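Jivlow Grasp Planner
Release 6 – Rastosance product page, last revised October 2, 2021

Jivlow is a grasp planning and contact control package for two-fingered and multi-fingered end effectors. It takes segmented depth data, proposes grasps, ranks them and hands a trajectory to the arm controller. It runs on a single industrial PC and does not need a network connection once licensed.

Compliant grippers

Thin-walled goods such as paper cups deform before a rigid contact model registers a stable hold. Jivlow treats the wall and the finger as two springs in series and closes to a target deflection. Each item class carries its own limit, and the operator can edit it in the class file without recompiling. Creasing near the rim is permitted by default; set rim_tolerance to zero where the cup has to be filled afterwards.

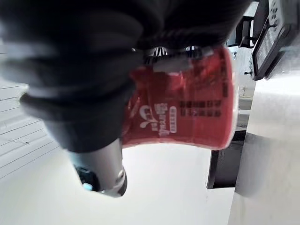 Articulated hands

For a hand with separate fingers, the planner generates a pre-shape first and holds it open beside the object until the approach is cleared. Upright cylinders are solved as a special case. The long axis is fitted from the visible surface, the lid is excluded from the contact region, and the palm is aligned to the body of the canister. Canisters lying on their sides on slanted shelving use the same fit with a different approach cone.

Bare stainless steel is the usual difficulty. Glare and the reflection under an object both produce false depth, and earlier releases would occasionally place a canister base below the tabletop.

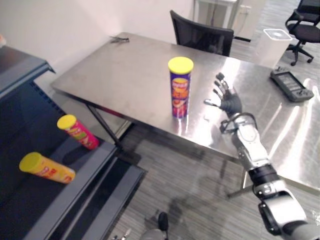 Release 6 fits the support plane before segmentation and discards any points beneath it. Saturated pixels are masked and left as unknown space, so the path planner routes around them until a second view fills them in. The plane fit can be locked for fixed workstations.

Specifications

Grasp candidates per cycle: up to 994
Contact loop: 32 ms
Item classes supplied: 34
Calibration: hand-eye, wrist or head camera
Interfaces: C++ and Python libraries, Thambiah motion bridge

Licensing and support

Licences are issued per controller. The Wistley simulator is included and uses the same class files as the live system, so behaviour can be checked offline before a cell is changed over. Mobile bases are not supported in this release. A maintenance update covering nested items is scheduled for December.

Integration enquiries: Rokeya Munshi
Class file format and calibration: Jahangir Amarasinghe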